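Repair evenings at Malia: what we learned this winter

By Jamila Wijesinghe

When we moved the repair evening to the back hall of Malia in December, I was a little afraid that people would not find us. The entrance is on the side street, and the lamp over the door is weak. But they came, with bags and boxes, and one man brought a complete desktop computer in a baby stroller.

Old desktops are now the most common thing on our tables. Many of them are good machines that became slow, and the owner was told in a shop to buy a new one. Often a new drive and more memory are enough. A used 500 GB drive costs less than a dinner for two, and for letters, photos and the tax program it is plenty.
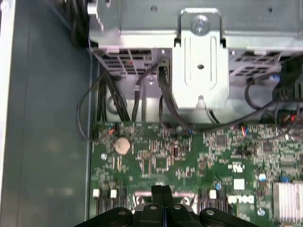

Please make a copy of your files before you come. We say this every month and I will say it again, because last time we had to send three visitors home. We can lend you an external drive for the evening, but copying takes long, and we close the hall at 9 p.m. – the neighbors upstairs have small children.

Thiện Lã has also started a shelf for spare parts. Power cables, fans and memory are welcome. Printers are not, sorry, we have no space for them. If you give a used drive, write on a piece of tape how old it is and if it was working when you took it out. Screws go in the glass jars, sorted by size if you have the patience.

The parts shelf is open to everybody who repairs with us, also to beginners. You take what you need and write it in the green notebook. Money for the coffee box is nice but not required.

For the next evening we have places for 12 visitors. You can sign up at the counter in Malia or by answering this newsletter. Write what is broken and, if you know it, the model name of the machine. Tea is there from 6 p.m.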